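The Short Life of a Sorted Toy Box

Storage for small household objects is sold by volume, and volume is rarely what decides whether it gets used. A family with a few dozen small toys may need less than half a shelf to hold them. The same family can spend fifteen minutes every evening clearing a table, and the difference comes down to openings, rims, lids and how far the hand has to travel.

Clive Holroyd has been measuring that difference for most of a decade. He trained as a packaging engineer, spent his early career on closures for dry foods, and now runs Hadusska, a two-room consultancy in Paquette that advises makers of domestic containers. His clients want to know which products are still in use a year after purchase and which have migrated to the garage.

His method is a log. Households taking part in a Hadusska study write down each object put away, the container it went into and whether it was there the next morning. The most recent round produced 2,322 entries. Toys and play pieces made up the largest share, ahead of kitchen items and paper.

The main finding concerns the top edge. Open containers with a plain or lipped rim received far more objects than lidded ones of the same capacity placed at the same distance. Holroyd attributes this to the second hand. A loose lid has to be lifted, held or set down somewhere, and a person carrying a stuffed animal in one hand and a cup in the other will skip it. Hinged lids did better than loose ones, provided they stayed up without being held. 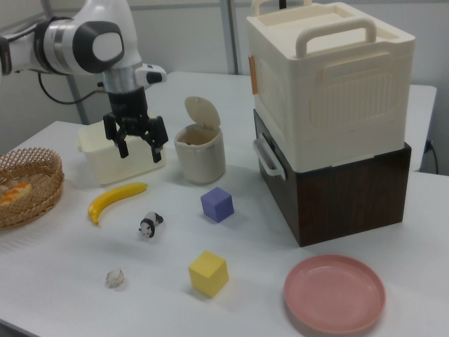
Shape matters next. A rectangular container with rounded corners wastes a little floor area but is easier to empty, as small pieces do not lodge where the walls meet. Round baskets waste more shelf space and are often chosen anyway. In the logs they tended to collect soft toys and play food, which suffer little from being piled. Wicker has one known fault: small parts work into the weave, and crumbs follow them.

Blocks are the easy case. A cube can be dropped from any angle and will settle against its neighbors with modest gaps. Curved pieces such as a toy banana bridge across whatever lies beneath them and hold the rest of the load up, so a container of mixed play food fills early and looks full well before it is. Holroyd recommends putting curved items in last.

Figurines are harder. They have limbs and ears that catch, and they are small enough to sink. A panda the length of a thumb will reach the bottom of a deep bin within a day and stay there until the bin is tipped out. For these he advises a shallow tray, or a low container wide enough that the whole contents can be seen at once.

Harpreet Thibodeau, who designs storage for Grirnura, disagrees with part of this. She holds that depth is a problem only when a container is asked to take more than one kind of thing. Her own line, sold under the name Jovis, uses stacking boxes in a single footprint, and she argues that height is the cheapest space in any room.

"A shallow tray gets covered by a newspaper," she says. "A stack stays a stack."

Stacks carry a cost that both of them acknowledge. If the boxes open only from above, whatever is in the lower one is reached by moving the upper one. Hadusska's logs show the lower tier of such stacks being opened once for every three openings of the upper. Thibodeau's answer is to put seasonal or rarely used sets at the bottom. Holroyd's is to avoid a second tier for anything handled daily.

They agree about the trash can. A small one belongs within reach of the sorting surface, with its lid already raised before work begins. Torn packaging, dried-out markers and single pieces from vanished sets account for a steady part of what sits on any play table, and without a can close by they are put away along with everything else. Holroyd keeps his at the back of the table, behind the open containers, so that nothing passes over it by accident.

The order of work he recommends is plain. Large items go first, which clears the surface and exposes the small ones. Blocks follow, then figures, then the curved and awkward pieces. Shells, beads and buttons come at the end and need a container of their own, preferably one with a tight lid — the one place where he considers a lid worth the trouble.

Labels had less effect than either designer expected. In homes with children too young to read, picture labels were followed for the first weeks and then ignored, while the position of the container on the shelf continued to be respected. Thibodeau now ships the Jovis boxes without label holders. The next Hadusska study begins in October and will look at drawers.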